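Plornillow wrist-view set: data card and handling rules

Version 2, Saturday, February 24, 2018
Maintained by Trirent, Otden site

Contents
156 episodes from one arm, stored as still images with joint positions and a plain log. No episode is longer than 300 seconds. Recording began in December.

Rules for recording
Clear people out of the arm's reach before power goes on. One person holds the stop button and does nothing else.
Run the arm at reduced speed until the operator has checked the full path.
Check the lens and the cable before each session. Write down any change of mount, even a small one.
Do not move a fixed camera during an episode. If it gets knocked, end the episode and calibrate again.

Rules for keeping and removing images
Keep blurred and featureless images in the raw folder. Mark them "low detail" in the log.
Do not sharpen, crop or recolour raw files. Put edited copies in the Mocanu folder and note what was done.
Remove any image that shows a face or a readable name badge, and log the gap.
Labels are checked by 2 people. If they disagree, a third decides. After 3 disputed labels the whole episode is checked again.

Known limits
One site and one arm only. Plain walls and panels are common in the background. Do not use this set on its own to test a safety function.

Sample images
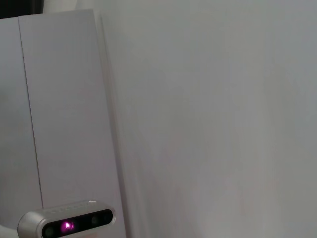
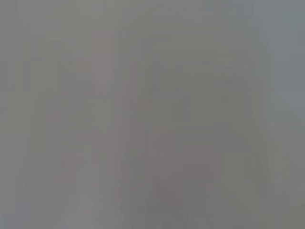 Wrist camera views. First: depth camera with a magenta light on its front, white panels behind. Second: grey blur, logged as "low detail".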